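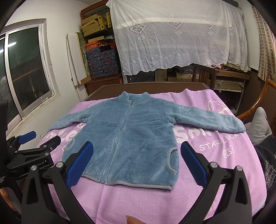
The blue fleece, spread out on the "Smile" blanket.

I had every intention of putting the winter things away this week, and then I looked at the forecast for Lerero and it said 57 on Sunday and snow by Tuesday (snow, in April!). I've lived here long enough to know better, and still I bought tomato seedlings at MacLeish, four of them, and they're sulking on the kitchen windowsill while I sulk right along with them. My mother never planted a thing before the lilacs opened, and she had tomatoes clear through July.
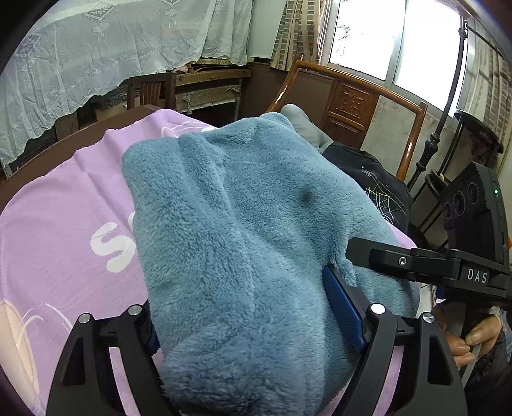 Soft, blue and folded.

So the seedlings wait, and I'm making soup again.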